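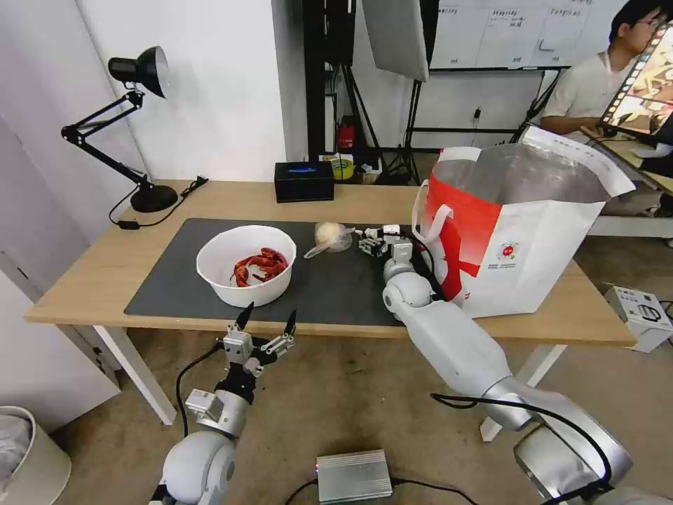

Priltora 2 Parallel Gripper

Two-finger electric gripper for light bench arms
Sold by Bimeck

In stock. Ships from the Hirthorpe warehouse.

Overview

The Priltora 2 is a small electric gripper for picking up mixed household and food items. It is meant for people who run one or two arms at a table and change the objects often. Force and opening width are set in software, and both can be changed between picks without stopping the program.

Fingertips are sold in two shapes. The pointed tips reach into bowls and bags and get hold of an edge or a fold. The flat tips spread the load over a wider area and suit boxes and bottles. Each pair is held on with two screws and can be changed without removing the gripper from the arm.

Specifications

Opening: 79 mm
Fingers: 2
Cable: single, detachable at the wrist
Mounting: adapter plate, ordered separately
Fingertips included: one pair, pointed, black
Rated cycles between greasing: 1,000

Bench trial notes

We ran the Priltora 2 against the Adebisi wrist gripper over 205 picks, using the same arm, the same mat and the same starting positions. The object set had crayfish in a plastic bowl, a bun in a plastic bag and an insulated shopping bag with a loop handle.

Bagged bun: Both grippers lifted it. The Priltora did better when it took the gathered end of the bag. Gripping the bun itself left a dent at anything above the lowest force setting.

Crayfish: Single pieces only. The pointed tips got between the claws more often than the Adebisi did, but both slipped on the shells. Missed picks were mostly at the bottom of the bowl, where the tips touched the side first.

Shopping bag: Pick by the loop. Neither gripper could hold a full bag by the side panel.

The Adebisi closes faster and is quieter. If you mainly handle boxes of one size, it is the better buy.

Setup

Leave enough slack in the cable for a full turn of the wrist. Run the homing routine after every fingertip change. A dark, matte mat under the objects gave us fewer depth errors than a bare tabletop.

In the box

Gripper, cable, pointed fingertips, hex key, printed quick start sheet.

Returns

Unused units can be returned in the original packaging. Fingertips that have touched food cannot be returned.

Related items

Priltora flat fingertips, pair
Priltora adapter plate
Adebisi wrist gripper
Bimeck bench mat, gray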